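Sena Quaye
May 30, 2019

Write-up of the fault we had on the two-arm cell at Radberg, for anyone running the same Faltix controllers. It's a long one so I'll split it up.

Short version: the right arm dropped under its own weight when the stop was pressed. No one was hurt. It came down on the table and bent one gripper finger.

What should happen when you hit the stop is that power to the motors is cut and the brakes clamp. On the left arm they did. On the right arm the shoulder brake let go for a moment and the whole arm sagged before it caught.

I pressed the stop because the two arms were getting close to each other over the middle of the table. So the stop was pressed for a good reason and then made things worse.

First thought was a worn brake. Colm Ó Gríofa took it off and tested it on the bench at Jenilus, and it held fine. He tested it 13 times. Put it back on, pressed the stop, arm dropped again.

Second thought was the load. We took the gripper off and ran it bare. It still dropped, only less.

It was the wiring in the end. The brake relay for the right arm had been moved on to the same supply as the lights in December, when we were short of a terminal. When the stop opened, that supply took longer to fall away than the motor supply did. So the motors let go first and the brake came in late.

The delay was a fifth of a second. Doesn't sound like much until you watch an arm fall for that long.

We only found it by putting both supplies on a scope at once. Before that we'd looked at them one at a time, and each looked fine. That cost us 3 days.

The relay is now back on its own supply, as it is on the drawing. We've run 7 stops from full stretch on each arm and neither has dropped.

Back to sorting the desk bits this afternoon, both arms on, at reduced speed until Tiedemann have signed off the brake circuit.

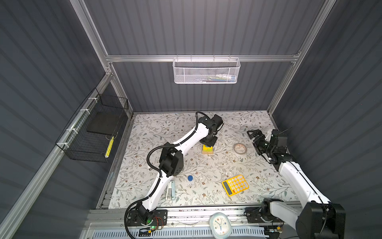
Colm Ó Gríofa: Worth adding that the daily check wouldn't have caught this. We press the stop with the arms parked, and a parked arm has nowhere to fall. It passed every morning from December on.

Yes, fair point. I've changed the check. Each arm now gets stopped while stretched out, with a foam block under the gripper and everyone clear of the table.

If you have a Faltix with the older relay board, look at what feeds the brakes. Go by the wires – our drawing was right and the cabinet wasn't.

Still waiting on the new gripper finger. The bent one has been straightened and will do for light things, but I wouldn't trust it with the stapler.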